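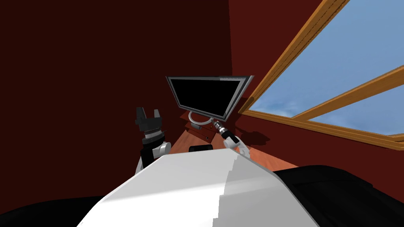 pelicanfork
Motion planning, Tralus maintainer
Posted 2023-04-07

Tralus planner: moving from hulls to distance fields in the corner desk room

OK, I've been sitting on this for too long and I'm excited enough to post it half done. The distance field branch of Tralus now plans both arms in the Dirton room, and the right arm will go in low by the monitor stand. On the main branch it never would. You'd ask for a goal under the screen and the planner would tell you the goal was in collision, full stop.

Quick recap for people who don't follow the repo. Main wraps every object in a convex hull at load time. That's great for a drawer front and terrible for a monitor on a ring stand, where the hull swallows the screen, the ring and all the air in between. Any pose with the fingertips close to the stand got rejected before the search even started. The branch builds a signed distance field from the Skesby meshes instead, and the optimizer gets a gradient everywhere, so when it's too close it knows which way "out" is. I love this so much. Watching the costs drop on the very first solve made my week.

Things that work now:

Both arms in one solve. Left arm has a posture cost only (gripper up, stay out of the way), right arm has the reach.
Self collision goes through the same field code, with the torso as its own field that rides along with the base.
Query time is 19 ms for a full trajectory check on my desktop. I didn't tune anything.

Things that don't work or that I'm not sure about:

The head view is mostly torso at the bottom. My self filter masks it out by projecting the robot model into the depth image, and the mask bleeds past the edge, so small stuff on the floor right beyond the chest sometimes disappears from the perceived map. There's a little black item down there that comes and goes in my map depending on base pose.
The optimizer likes to wind the left wrist. It's legal, it just looks silly and costs us on the next plan.

Branch is field-collision. Please try to break it.

mossy_gantry

Tried it last night and wow, the reach under the screen just goes! Congrats, this is the thing I've wanted since I started using Tralus.

One question though. Where do the fields come from at run time? If you're loading them from the Skesby meshes then the planner knows the exact shape of a ring stand it could never see properly with a depth camera. I'd be careful calling it a perception-to-planning result until the field is built from what the robot sees.

pelicanfork

Totally fair. For static furniture it's meshes right now. The perceived map only gets merged in for loose objects. I'd like to swap the whole thing over, but I wanted to know the optimizer was solid before feeding it holes and noise.

quarterlatch

I'm going to be the grump. I don't think you needed a distance field for this. Convex decomposition would have fixed the stand. Voicu has done it offline for ages, you run it once per mesh, get a handful of pieces, and every collision checker on earth already eats convex pieces quickly. A field costs memory, it has a resolution you have to pick, and thin geometry falls between the cells. A stand made of thin ring is exactly the sort of shape I'd expect to lose.

I say this as somebody who really likes the project!

pelicanfork

No, this is a good argument and I went back and forth on it. I did try Voicu on the monitor. With the default settings it closed up the ring again, and with the fine settings the screen came out in slivers, each with its own contact normal. The search was fine with that. The optimizer hated it, the gradient flips every time you cross from one sliver to the next. With the field I run two resolutions, coarse for the walls and window frame and fine for anything on furniture, and the ring survives.

Memory is a real cost, no argument. It's ugly if you have a big room. This one's small.

teasel_nine

Could you do both? Decompose for the broad search, then hand the path to the field for smoothing. We do it that way with a different arm and it's held up nicely. You find out early if there's no way in, and the field only has to be good near the path.

On the wrist winding: put a cost on distance from the center of joint range and weight it up at the last waypoint only. If you weight it along the whole path it fights the reach and you get these sad little half reaches.

pelicanfork

Oh, weighting the last waypoint only is smart, I had it on the whole path and was getting precisely the sad half reach. Trying it now.

(later) It works!! Left arm ends with the gripper up and a sane wrist. I ran the seven goals from the test file and six of them solve cleanly. The leftover one is the goal behind the stand, where I believe the arm simply can't fold enough without touching the screen. I'd rather have it report failure than shave the margin.

I also dropped the clearance margin for the fingertips and kept the old one for the links. The fingers are supposed to get near things, the forearm isn't. With a single margin for the whole arm you end up either timid at the tip or sloppy at the elbow.

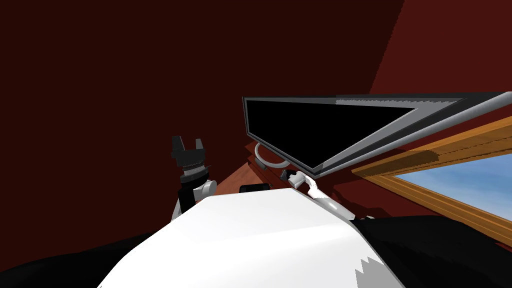

brackenpost

Separate margins per link is the right call, but please put them in the robot config and keep them out of the planner config. I've been bitten by this. Somebody swaps the gripper, the planner file still has the tip margin for the old fingers, and the first sign of trouble is a contact report.

Also I disagree with the idea further up that the mesh fields are cheating. Knowing your furniture is normal! Plenty of people scan the room once and plan against that. What matters is whether the pose of each thing in the live map agrees with the scan, and you could check for it with a cheap registration step before each solve.

mossy_gantry

I didn't say cheating :) I said be careful what you call it. If the desk shifts by a hand's width and the planner keeps believing the old mesh, I want the demo to show me what happens. A registration step would make me happy.

pelicanfork

Both noted, and the margins are moving to the robot config today. I had them in the planner file out of laziness.

Registration I'd love help with. The big flat black screen gives you a plane and little else, and through the window there's only sky, so you get no depth there at all. My guess is the window frame and the desk edges are the parts worth aligning to. They're long, they're straight, and they run at different angles in the head view when it's rolled over, which should pin things down pretty well.

teasel_nine

Frame corners, yes. And weight by viewing angle, or the steep side of the monitor will drag your fit around.

For the mask bleed from your first post, have you tried rendering the self mask at a lower inflation for the torso than for the arms? The torso doesn't have encoder lag relative to the head the way the arms do. Or at least it shouldn't if the neck is calibrated.

quarterlatch

Seconding that one. Our torso mask has no inflation whatsoever, arms get a few pixels. Stuff near the chest stopped vanishing for us.

Still think you should keep the Voicu path as a fallback, by the way. I'll write the loader if you'll merge it.

pelicanfork

Deal! Open the PR against field-collision and I'll review it as soon as the margins change is in. And I just set the torso inflation to zero while typing this. The small object by the chest has stayed in the map for the whole run so far, including the base poses where it used to drop out. I need to look at whether the torso edge is leaving stray points behind in exchange, I can see a few speckles along the right side and I don't know yet if the optimizer cares.

Will push the new mask settings tonight along with the test goals, so people can run the same file.

mossy_gantry

If you push the goals, push the seeds too please. My solve with the left arm ended up mirrored from yours and I can't tell if that's the seed or my build.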